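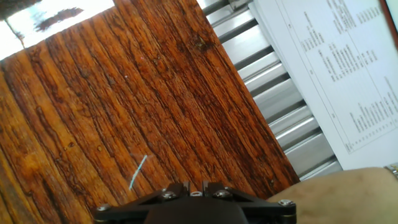 The gripper over the board, with the cyan thread ahead of its fingers.

November 13, 2023

The Clondov student automation project continued its work on small-object handling. In attendance were Yuxi Cao, Wanting Fu, Lok-yiu Hsueh and the undersigned. Xiaoyan Bai was excused for an examination and will make up the hours before the end of the month.

The entry of last week left two matters open. The first was the order of tasks for the Grillberg student meet. It has been decided that thread will come first in our program and clamp handling second. Yuxi Cao will write the task sheets for both, and Wanting Fu will check them against the rules before they are printed. The rules allow 110 seconds for each attempt, including the return to the start position, and our written procedure must say the same. The earlier draft gave 100 and is withdrawn.

The second matter was the surface. The group considered again whether the stained plank should remain the standard work surface for practice. Lok-yiu Hsueh spoke in favor. The grain is strong, the finish is glossy, and a program that can find a thread on it should have less trouble with the plain boards used at Grillberg. Wanting Fu asked that the written report state clearly which surface was used for each set of attempts. Both points were accepted.

Sunlight on the upper part of the board was also discussed. Students are to note the state of the light at the start of every set, in the column now marked "remarks." Entries such as "fine" or "normal" will be returned to the student.
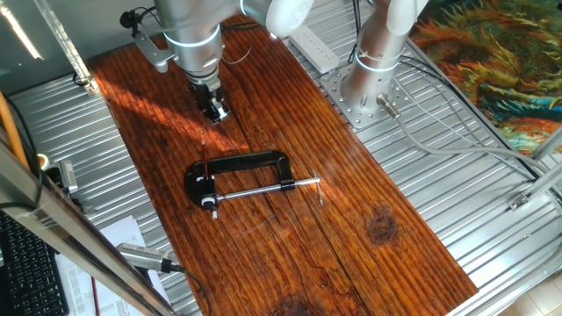

Lindalva Siqueira wrote in the margin of the draft report that the clamp task needs a stricter definition of success. In her view, lifting the clamp is not enough, and the task sheet should say where it must be set down and which way the screw must point. She also asked that the students agree on this before they collect further attempts, as the old ones cannot be scored by a new rule.

Her remarks were read to the group and will be adopted. Yuxi Cao is to revise the clamp sheet accordingly. The target remains 200 scored attempts across the two tasks, divided evenly.

Duties until the next entry: Lok-yiu Hsueh, camera check and file names; Wanting Fu, rules and report; Yuxi Cao, task sheets. The request to Skarness for spare gripper fingers has not been answered and I shall write again. Logbook pages must be signed by the student who ran the set.

Recent entries
Notes on the Ding practice round
Request for spare parts, Skarness
Choosing the work surface
Safety briefing for new members
Clondov project: plan for November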